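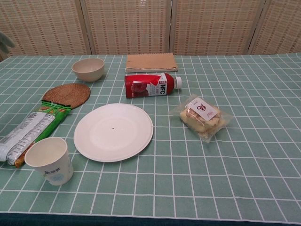 Cup, plate, wrappers and a juice bottle on the practice table at the Lemthorpe workshop.

LEMTHORPE – The table-clearing robot at the Nnaji workshop is back on its regular schedule this week after a service stop that took in both hands, the left wrist cable and the position of the table itself.

The work began on Sunday and ran over two shifts. Nnaji, which runs the cell for the food-service firm Kerton, said the machine had logged 200 hours since its last full check, the point at which the shop's maintenance plan calls for a stop.

The robot has two arms with jointed hands and spends its shifts picking up the kind of things people leave behind after a snack. Cups are the item that gets the most attention. A cup held from the top has to be gripped firmly enough to lift and lightly enough to keep its shape, and the setting that works for a heavy cup will crush a paper one.

That setting was the reason the service was moved up. Operators on the late shift had noted that the left hand was closing a little farther than the number on their screen. Technicians traced the drift to slack in the finger drive. They took up the slack, ran the hand through its open and close cycle with nothing in it, then repeated the cycle on cups until the readings matched.

The fingertips were cleaned at the same time. Sugar from drinks and crumbs from pastry build up on the tips and change how well they hold, so the shop wipes them at the end of every shift and goes over them more closely at each full check. Worn tips are swapped in pairs. Spares come from Urnden, and the shop now keeps 5 sets on the shelf after running out in August.

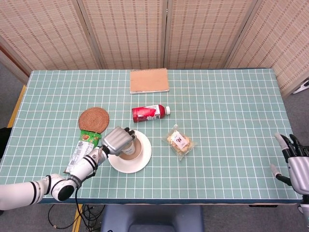
The left hand closes on a white cup from above, with the cable visible along the arm.

The wrist cable took longer. It has to hang with enough slack for the hand to turn fully, but a loop that is too long can brush items on the table as the arm reaches across. Technicians reset the length, moved one tie and ran the arm to the ends of its reach before signing off.

The last part of the job was the table. The cloth is printed with a grid, and staff use the lines to check that the table is square to the robot. Measurements showed it had crept toward the machine over the past month, probably from being bumped during cleaning. It was moved back and the position of each leg was marked on the floor.

The cloth itself is also on the checklist. It has to lie flat, and it gets changed if a stain will not come out, as marks on the grid can throw off the cameras. The same goes for the folding screen behind the table, which is kept in one position so the background stays the same from shift to shift.

Test items went back on the table after the adjustments. The list covers cups, a plate or saucer, drink bottles and packaged snacks, and the shop changes the mix between rounds. Bottles are laid on their sides for part of the testing. Soft packages are still the slowest items for the robot to pick up, Nnaji said, and no change to the grip settings for those was made this time.

Kerton plans to put a second cell of the same type in its Urnden building. The service notes from Lemthorpe will be used to write the checklist there, including the new step for the table legs. No opening date has been set.

The next check at Lemthorpe is a short one, covering the fingertips and cable ties only. The cell will be down for three hours – the late shift will start after the work is finished.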